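How to Read a Court Ruling Without a Law Degree

I write a small newsletter about court fights over environmental stuff, and I have zero legal training. None! I got into it because a case over a gravel pit near Levden ended, and by dinnertime I'd read two stories that flatly disagreed about who won. So I pulled up the ruling myself, and it took me most of a Saturday. Now I can get through one over a pot of coffee, and I'd like to save you the Saturday.

Get the ruling itself

Most courts post their decisions on their own website. Search the names of both sides plus the word "judgment" or "opinion" (different courts use different words, so try both). If a news story links to a blog and the blog links to another blog, quit clicking and go straight to the court's site. You want the document with the judge's name on it.

Check what kind of decision it is

Do this before you read anything else. A case can end in a bunch of ways, and plenty of them never get to the big question everybody was arguing about. It might be tossed for delay, or filed in the wrong place, or the person suing might not have the right to sue. The gravel pit case, Tijani v. Verkuven, was dismissed because the paperwork sat too long. One story said the judge had "cleared" Verkuven's dust numbers. I looked for that in the ruling and the judge hadn't said a word about the dust numbers.

Look for these words near the top or in the last few paragraphs: dismissed, granted, denied, remanded, with prejudice, without prejudice. "Without prejudice" usually means the case can be filed again. "With prejudice" usually means it can't. "Remanded" means it's going back to a lower court, so hold off on the victory lap.

Read the end, then the beginning

I know, it feels like cheating. The last page or two normally has the order, meaning what the court is telling people to do. Once I know that, I go back to the start for the background, and then I read the middle with a pen in my hand. A 50-page ruling might have 13 pages you really need. The rest is often history and other cases.

Keep the voices apart

This one trips me up even now. Judges spend a lot of time repeating what each side claimed, and it's super easy to quote one of those lines as if the judge believed it. I use 3 highlighters: yellow for one side, blue for the other, pink for the court. Phrases like "the plaintiff submits" or "counsel argues" get yellow or blue. "I find" or "we hold" gets pink. When you quote something in a post, quote pink, or say whose claim it is.

Look at the money

Costs and damages are separate things. Damages pay somebody for harm. Costs cover some of the expense of being in court, and who gets them depends a lot on where you are. In an older case I followed, Andavance got costs of $400 on a minor motion and a local page ran it as a "payout." It was a filing fee and some copying!

Before you hit publish

Read the headline you're about to post and find the paragraph in the ruling that backs it up. I write the paragraph number next to my headline in my notes. If I can't find one, the headline changes. Then check whether there's still time to appeal, and mention it if there is. And if you're reading because you're in a lawsuit yourself, please talk to a lawyer and not to me.

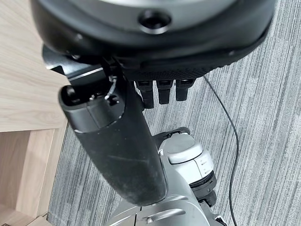 If a case gets dismissed, does that mean the judge thinks the science was wrong?

Only if the ruling says so. Many dismissals are about delay, deadlines or who's allowed to sue, and the judge may never look at the science. Search the text for "I find" or "we hold" and see what comes after it.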